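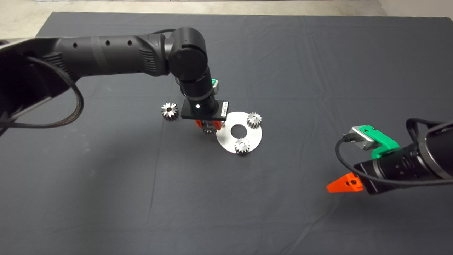 A metal spur gear above the cloth-covered table.

Progress report to the Stokitz fund, October 21, 2023
Prepared by Nyokabi Odera

What a season for the repair evenings! We mended 120 household items, mostly lamps, toasters and hand mixers, and 13 neighbors have now signed up as regular fixers (Salim Rotich trained 7 of them himself).
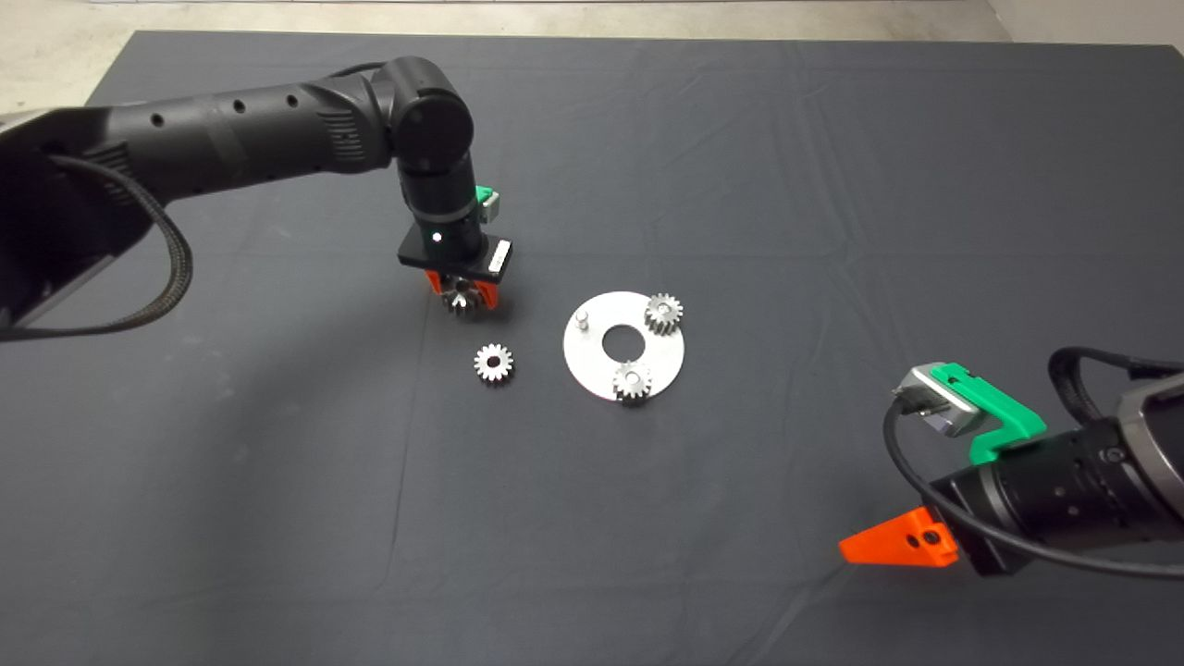 The sewing corner opened too, with 2 machines on loan from Idel, and it filled up the first night. Lilian Tanui wants longer hours there and I agree with her. Zippers are still our weak spot, and we have no one yet who is happy to take on radios.

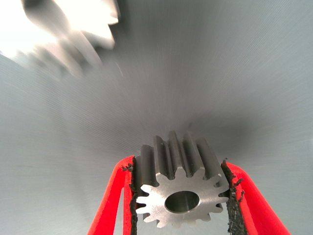
Next steps

Citlali Zamudio is writing a short guide on safe rewiring. We'd also like to move part of the tea money to spare fuses, if you're fine with that.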